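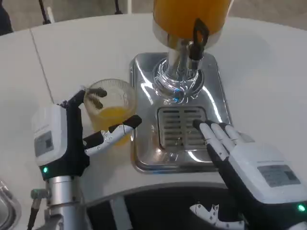
The juice dispenser on its steel tray, with a ribbed glass beside it.

Visit to the open day at Skinden, July 26, 2022

I went to the open day together with my colleague Rizal Krishnan. We both work in a small guest house and we wanted to see how other people arrange a breakfast room, because ours is narrow and in the morning the guests stand in each other's way. Skinden rents and repairs things for hotels and canteens. They have two halls in Inville, ten minutes on foot from the bus station, and once a year they let visitors in.

At the door we received a paper with a plan of the halls. It was written that 100 visitors can enter in the morning. Subira Laizer, who met our group, had 98 names on her list and she was very content with this number. She speaks quickly but she waited for those who wrote notes, and I thank her for it.

The first hall is for repair. We saw toasters with the side removed, a long bench with coffee machines, and shelves with taps, seals and handles in small drawers. Tetteh Akpalu showed how he changes the seal in a dispenser tap. He first takes off the handle, then he pulls the seal out with a hook made from old wire. The new seal he wets with clean water before he puts it in. At our place we always put it in dry, and perhaps this is why our tap drips in the night. I asked if we can buy only the seals and he said yes, in bags of ten.

The second hall is made like a breakfast room, with tables where the things stand ready for use. For me this was the best part of the visit. I stayed a long time at the juice dispenser, which had orange juice in its clear tank. The tank sits in a shiny metal collar and the foot below it is round, on a tray of stainless steel. In the front part of the tray there is a drip grate with slots, nearly square. I liked that the tray has a raised rim. We use a flat plate under our dispenser and every morning the tablecloth is sticky.

The tap has a black handle in the form of a loop. I prefer this to the small button on ours, which older guests do not always find. The curved edge of the white table also pleased me, and Rizal made a drawing of it for our corner near the window, where people hit their hip.

About the glasses we did not agree. Ribbed glasses look nice with juice in them, and I think they are easier to hold. Rizal says that the lines near the mouth are difficult to polish. We asked Mrs Laizer and she answered that it depends on the washing machine, so we are still not agreed.

There was also a short talk about cleaning. The speaker advised to empty the tank each evening and to wash the tap separately, not only to rinse it through. Then we had bread and tea in the yard. The tea was too strong for me but the bread was excellent, with seeds on top.

The visit took 2 hours and the entrance was free. The hall is cold even in summer, so take a jacket. There are few places to sit. The next open day is planned for October, and the names are taken by telephone. We have ordered two bags of seals, and the tray we will measure first.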